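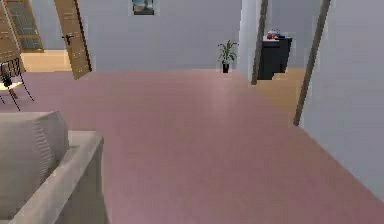
You are fitting the decay too far down, says the note in the margin of my last entry, and the late part of the curve is background noise and not room. Whoever wrote it did not sign. Checked, and it is correct. On the low bands the fit window ran into the noise floor, and the reported decay times came out long.

Wednesday, April 18, 2018

Refit everything from the Majali room with the window stopped well above the noise. High bands barely move. Low bands drop enough that the old table should not be used. I have struck it through and left it readable.

Took 13 new sweeps today, same source position as before, mic at 2 heights. Ventilation off at the wall switch. It comes back by itself on a timer, which ruined one sweep before I noticed the rumble in the spectrogram. That file is marked bad and kept.

Setup as follows. Speaker in the corner, aimed into the corner, on the low stand. Mic on the tall boom, capsule pointing up. Gain set once at the start and taped. Doors shut, blinds up. Interface clock internal. The long cable crackles near the connector if it is moved, so I used the short one and put the laptop closer than I like. Fan noise from the laptop is visible in the top band but sits under the fit window.

Narrow bump at 3680 Hz in every response at the lower mic height. Weaker at the upper height but still there. First guess was a floor reflection, but a floor reflection should give a comb and should shift with height. It does not shift. Second guess is the stand: the tube on the short section rings if tapped with a fingernail, and the pitch is in the right area. Wrapped the tube with cloth tape and repeated. Bump is lower, not gone. Leaning toward the stand, not proven.

Hand clap between the two long bare walls gives a clear flutter. Moved the Ilulus panels from the short wall to one long wall and the flutter stopped to my ear. Decay time in the mid bands changed very little, as expected for the same panel area. The number and the impression do not agree here and the report has to say so plainly, or the client will read the table and conclude that moving the panels did nothing.

Soft furniture: the Momier absorption values for upholstered seating are given per item and I had been entering them per unit area. Fixed in the spreadsheet. The prediction now sits closer to the measurement in the mid bands and is worse at the bottom, where I do not trust the prediction method in a room of this size anyway.

Grivus calibrator read low against the other one. Swapped its battery and the readings agree. Put a fresh battery in the case.

To do:
Repeat with the mic on a different stand, same position, to settle the bump.
Second source position. The standard wants 2 and I have one.
Ask for the ventilation timer to be disabled before the June visit.
Reissue the table with the fit range printed beside each band.
Cut off the bad end of the long cable and resolder.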